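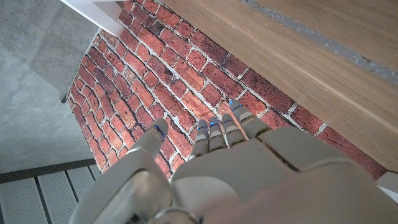 Bricks should be made of brick, according to one of the 1105 objections now sitting in a box at Distlow town hall, and the writer added that she had not expected to need to put this in a letter.

The trouble is Malt Lane, 90 metres of narrow pedestrian street between the market place and the bus station, which lost its old red paving in February. In its place the council has approved a hard-wearing sheet surface with a brick pattern printed on it, supplied by a firm called Dosel and described in the planning papers as "heritage-effect". The papers use the phrase seven times. They don't say which heritage, or what the effect is supposed to be.

A trial strip has been down at the bus station end since early spring. Opinion on it was divided for the first morning, and has been fairly united since.

The case for the new surface is a sensible one, and the council has made it with the patience of a parent explaining bedtime. The old bricks had sunk in places and risen in others. Wheelchair users had been saying for years that the lane was close to impassable, and they were right. Claims for trips and falls had become a regular item in the budget. The printed surface is level, drains to one side, can be cleaned with an ordinary machine and arrives on a roll. If one part is damaged, a piece can be cut out and another stuck in.

Lining up the pattern afterwards is a matter for whoever is doing the sticking. Near the bus shelter, where a drain cover had to be moved, a row of bricks meets half a row of bricks and carries on as though nothing had happened. A bricklayer from the market place end has been to look at it more than once. He told the public meeting he found it hard to stay away.

That meeting took place at 7 in the evening in the upstairs room of the library, and lasted until the lights went off on their timer. The council's highways staff brought a sample and passed it along the rows. It came back with a corner missing. Several people asked whether it would fade, and were told that it was guaranteed against "unreasonable fading". Asked what reasonable fading would look like, the staff said they would come back with a written answer, and have so far been as good as half their word, in that they have come back.

There was also the question of where the original bricks had gone. They came from the Skostov works on the edge of town, closed for longer than most people at the meeting had been alive, and each has a shallow S pressed into the underside. They are smaller than a modern brick and a rather odd plum colour when the light is low, and those who like that sort of thing like it a great deal. The council said they had been "responsibly moved on". Pressed on this, it said that they were on pallets in a yard in Dalen.

It is difficult to convey to outsiders how badly this went down. Dalen is the next town along the valley, it has the better railway station and the only swimming pool, and it recently won a regional award for its streets, which Distlow had also entered. The suggestion that Distlow's bricks might end up under Dalen's feet drew the loudest noise of the night, some of it from people who had spoken in favour of the new surface ten minutes before.

Dalen council, for its part, says it is only storing them. It charges a small monthly fee for doing so and would be glad to have the yard back. It has no plans to lay any more brick, having just finished, and it wished its neighbour well in what it called an interesting approach.

Traders on the lane have mostly kept their heads down. The shoe repairer is in favour of anything flat. The cafe is in favour of anything finished, having spent six weeks serving tea across a barrier. At the bakery a small card has gone up beside the till offering "bread-effect rolls", which are ordinary rolls at the ordinary price, and which had sold out by 11 when this paper called in.

There are duller and better arguments underneath all this. Relaying old brick on a proper bed would give a surface nearly as even as the printed one, and the access group that first complained about the lane has said it would be happy with either, so long as somebody gets on with it. It would cost more at the start. Against that, the old paving lasted the better part of a century with very little done to it, while the new one is guaranteed for 6 years, fading aside. The council's own report sets the two figures on different pages - the cost on page one, the lifespan in an appendix - and a number of the letters suggest putting them next to each other.

Dosel did not want to discuss Malt Lane in particular. It did send a brochure, in which the same surface can be had as cobbles, slate, oak planking and lawn. The lawn is said to be popular with car parks.

The council has now agreed to pause the work while the objections are read, a job which has been given to two members of staff and is going slowly, partly on account of the handwriting. Three choices are expected to go before councillors before the autumn. They can carry on as planned, they can bring the Skostov bricks home and lay them again, or they can put brick down the middle of the lane with the printed surface along either side. The last of these is understood to be a compromise. It has managed to annoy both camps, and is thought to be the front runner.

Until then the lane is bare concrete for most of its length, with the trial strip at one end and a metal plate at the other. It is perfectly level. Two of the most recent letters ask if it could just be left like that, and one encloses a drawing of how it might look with some tubs.

Comments can be handed in at the library desk during opening hours. Residents are asked to stop leaving actual bricks there, as the shelf is not built for it.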